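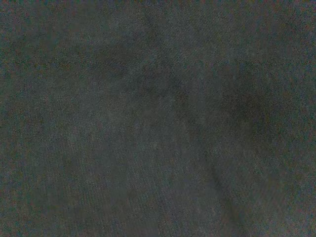
5. Camera streams and the scale reader

Posted in March by the Cirisero documentation desk

Bradeo reads two cameras, one at the wrist and one at the head. Both must be running before you start a weighing task. The scale reader uses the head stream only.

5.1 Check the wrist stream

1. Start Bradeo and open Streams > Wrist.
2. Look at the preview for coloured speckle. A dark view with heavy speckle means the gain is too high for the light available.
3. Turn off auto gain and set the gain to 12.
4. Raise the exposure until cloth texture shows clearly. Save the profile.

Note: The grasp planner drops any wrist view scored under the noise limit and writes "no surface" to the log. It does not stop the task.

Caution: Do not run a grasp with the noise limit turned off. The planner may treat a shadow or a fold in the cloth as an object.

5.2 Set up the scale reader

1. Place the scale on the cloth so that the head camera can see the display. It may sit at an angle, as the reader straightens the image first.
2. Switch the scale on and clear the platform.
3. Open Readers > Display and draw a box round the digits. Leave the buttons and printed labels outside it.
4. Check that the arm does not pass in front of the box in its rest pose. The display should be in plain view and reading 0.0, with the arm off to one side.
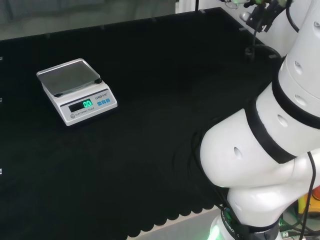
5. Press Learn zero. Bradeo stores the reading as the empty value.
6. Set the polling interval to 500 ms.
7. Put a known weight on the platform and compare the value in Bradeo with the display. If the decimal point is missing, redraw the box with more room at the bottom.

Note: If you move the scale or the head camera, repeat steps 3 to 5.

Caution: Keep your hands away from the table while a task is loaded. Pausing the reader does not pause the arm.

5.3 Save the set-up

Choose File > Save cell. The camera profiles and the reader box are stored together and load the next time Bradeo starts.

Related pages
Kwok planner: noise limits and log messages
Makau bridge: sending readings to another program
Bradeo: changing the rest pose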